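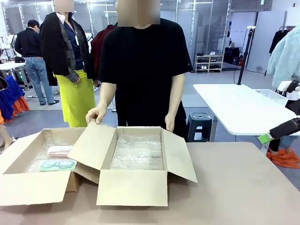
Caja de cartón abierta, con plástico de burbujas en el fondo.

Museo comunitario

Categoría: Patrimonio y comunidad
Tiempo de lectura: 5 minutos

Un museo comunitario es una colección reunida, cuidada y contada por la misma gente del lugar donde está. Esa es la definición corta, la que doy cuando me preguntan en una fiesta y veo que ya se están arrepintiendo de haber preguntado. La larga tiene más curvas, y como llevo media vida metida en estas cosas (empecé montando vitrinas en el museo de Tradano, que es mi pueblo, así que aviso de que le tengo cariño), aquí la cuento con calma y con los ejemplos que conozco de cerca.

Nombre y variantes

Van a encontrar el término escrito de muchas maneras: museo comunitario, museo vecinal, museo de barrio, casa de la memoria. Hay quien los usa todos como sinónimos y hay quien se ofende. Yo reservo «museo de barrio» para los urbanos y «casa de la memoria» para los que nacen alrededor de un episodio concreto, una inundación, el cierre de una mina, un desplazamiento. El ecomuseo es pariente cercano, pero allí lo que se interpreta es el territorio entero, con sus caminos y sus oficios, y a veces ni siquiera hay una sala que visitar.

En Tradano decimos simplemente «el museo», porque otro no hay.

De dónde sale la idea

La costumbre de guardar cosas en común es viejísima: las cofradías, las escuelas rurales y las sociedades de socorro lo hacían sin llamarlo museo. Lo que cambió en la segunda mitad del siglo XX fue la pregunta. En vez de pensar primero en los objetos, mucha gente del oficio empezó a pensar en quién decide qué se guarda, y en América Latina esa conversación prendió con muchísima fuerza. En México, por ejemplo, hay una tradición larga de museos comunitarios en los que la asamblea del pueblo aprueba el tema de cada sala. ¡La asamblea! La primera vez que lo leí me pareció una locura y luego me dio envidia.

Cómo se forma la colección

Por lo general, con lo que la gente trae. Planchas de carbón, cuadernos escolares, vestidos de comunión, la radio del abuelo, fotos sin nombre por detrás. Casi siempre hay demasiadas máquinas de coser y casi nunca hay juguetes, porque los juguetes se usan hasta que se deshacen.

Las piezas entran de dos formas. La donación es definitiva y queda firmada. El préstamo tiene fecha de devolución, que en Tradano es de 30 días prorrogables, y funciona de maravilla con las familias que quieren enseñar algo pero no separarse de ello. Mi consejo, y en esto me pongo pesada, es que la ficha de préstamo incluya la historia contada por quien trae la pieza, con sus palabras, aunque se contradiga con la del primo. Si hay dos versiones se ponen las dos en la cartela, una debajo de la otra.

El ejemplo que siempre saco es la campana de la ermita. Lleva grabado el año 1534 y medio pueblo sostiene que es auténtico, mientras que el otro medio jura que lo grabó un herrero con ganas de presumir. No se ha resuelto. La cartela recoge la fecha y la discusión, y es de lejos la pieza ante la que más tiempo se queda la gente.

Quién lo lleva

Aquí hay tantos modelos como pueblos. Algunos dependen del ayuntamiento, otros de una asociación, otros de una escuela. El de Bultenlow lo llevan los alumnos de los últimos cursos junto con sus familias, y las visitas guiadas las dan ellos: fui una mañana de abril y un niño me explicó el funcionamiento de una noria con una seguridad que yo no he tenido en la vida. El de Palaniappan, en cambio, abre cuando se pide la llave, y hay que pedirla con tiempo porque la encargada también atiende la farmacia.

En Tradano la persona clave es Flor Usuga, que hizo el primer inventario a mano, en un libro de contabilidad que hoy es a su vez pieza del museo. Tenía 21 entradas. La última era «banco de la sala, cojo», y el banco sigue cojo.

Qué cuentan y cómo lo cuentan

El montaje suele ser modesto y cambia a menudo. Lo que más me gusta de estos museos es el tono de los textos, que hablan de «nosotros» y dan por hecho que quien lee sabe dónde queda la fuente. Para el visitante de fuera puede ser desconcertante, sí, y por eso muchos añaden grabaciones de voz o un plano dibujado. El plano de Bultenlow lo hicieron los niños, y la heladería ocupa más que la iglesia.

También hay temas difíciles. Una colección hecha entre vecinos tiende a dejar fuera las peleas entre vecinos, y ese es el reproche más serio que se les hace desde la museología. A mí me parece justo. Conozco salas enteras dedicadas a la vendimia en las que no aparece una palabra sobre los jornales.
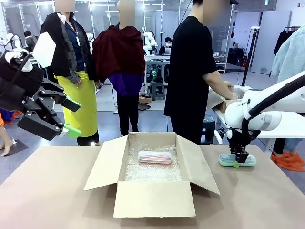 Exposiciones itinerantes

Cuando dos museos pequeños se llevan bien, terminan intercambiando piezas. La ruta Aven nació de esa manera, entre Tradano, Bultenlow y Palaniappan, y consiste en una exposición que pasa una temporada en cada sitio y se va transformando por el camino: cada pueblo quita algo, añade algo y reescribe los textos que no le convencen. Cuando volvió a Tradano, la sección sobre el pan se había convertido en una sección sobre hornos, con un apartado entero sobre quién tenía derecho a usarlos y en qué orden. Mucho mejor que la nuestra, qué le vamos a hacer.

Para estas exposiciones conviene elegir piezas que aguanten el viaje y acompañarlas de un informe de estado, con fotografías de los desperfectos que ya tenían al salir. Los papeles y los textiles suelen viajar en reproducción.

Dificultades habituales

La humedad, el dinero y el relevo, y según el año cambia el orden. La humedad se vigila con un medidor barato y abriendo ventanas con criterio. El dinero llega de subvenciones pequeñas, rifas y cenas. El relevo es lo más delicado, porque muchas de estas salas dependen de una persona que se sabe de memoria de quién era cada cosa, y cuando esa persona se cansa o se muda se pierde media colección aunque los objetos sigan en su estante. De ahí que yo insista tanto en grabar a la gente. Con el teléfono basta, en una cocina tranquila y con la radio apagada.

Véase también

Ecomuseo
Historia oral
Archivo familiar
Museo escolar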